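Home | Walls | Artists | Set-up Guide | Contact

Hileck Laneway Mural Program
Set-up guide for wall hosts and painters

By Fatima Venter, July
Last updated: Sunday, 4:20 pm

Section 2: Getting the design onto the wall

By now you should have a signed wall agreement, a design the neighbours have stopped arguing about, and a wall that's been washed and primed. If any of those is missing, go back to Section 1. The wall will wait. It has been a blank wall for years and is very good at it.

2.1 Checking the primer

1. Press a strip of masking tape onto the primer in three spots: high, low, and wherever the downpipe leaks.
2. Leave it for 20 minutes, then pull it off slowly.
3. If primer comes off with the tape, scrape that patch, wash it and prime again. Wait overnight before you repeat the test.

Note: The Monance Street walls are old soft brick and will drink a second coat like it was offered for free. Budget for it. The grant covers up to $4,000 in materials per wall, and the person approving your receipts (me) has read the paint tins.

2.2 Marking the doodle grid

We use a doodle grid instead of ruled squares. You cover the wall in scribbles, letters and silly shapes, photograph it, and lay your design over the photo on a phone or tablet. Then you find your place by the scribbles.

1. Pick a chalk or thinned paint colour close to your background colour. Fluoro pink under pale yellow will haunt you.
2. Mark the whole wall, top to bottom, with no two marks alike.
3. Keep the marks big enough to read from across the lane.
4. Photograph the wall square on, from the far kerb, before the bins go out.
5. Lay your design over the photo at half strength and save two copies.

Caution: Passers-by will read your doodle grid and assume it's the finished mural. Some will ring the council. Put up the sign in your kit marked "NOT FINISHED" at eye level on both ends of the wall.

Caution: Keep the scribbles clean. The Joubert Lane wall spent a long weekend wearing a word that the painter swore was a seahorse.

2.3 Working at height

1. Anything above shoulder height needs the platform, booked through the Sonside depot. The key is on hook 343, which is nowhere near hook 342.
2. Lock all the wheels before anyone climbs. Check them again after lunch.
3. Tie your brushes and tins to the rail.
4. Come down if the wind is lifting your drop sheet. Your sky can be finished tomorrow.

Note: Ladders may be used for touch-ups only. A whole sunset is not a touch-up.
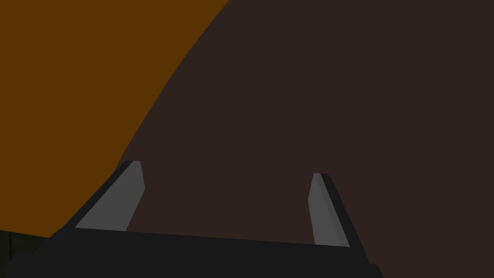 Fig. 2. Two upright fingers, the left one tapering to a blunt tip.

2.4 Blocking in colour

1. Start at the top and work down. Drips are loyal to gravity.
2. Fill the large shapes first, using the widest brush you can control.
3. Write the mix on the lid of every tin, including the ones you're sure you'll remember.
4. Step back to the kerb every half hour and look at the whole wall. Look for traffic before you step.
5. Leave outlines and faces until the big colours are dry.

Note: You'll receive advice from the footpath throughout. Thank people for it. You're only obliged to act on spelling.

2.5 Packing up each day

1. Tip wash water into the drum provided, never the stormwater drain.
2. Seal all tins and stack them in the cage, labels facing out.
3. Drop the platform to its lowest setting, chain it and return the key to its hook.
4. Take one photo of the wall from the far kerb and send it in with your hours.

Clear coat and anti-graffiti finishes are covered in Section 3. Don't apply either until I've been around to look at the wall.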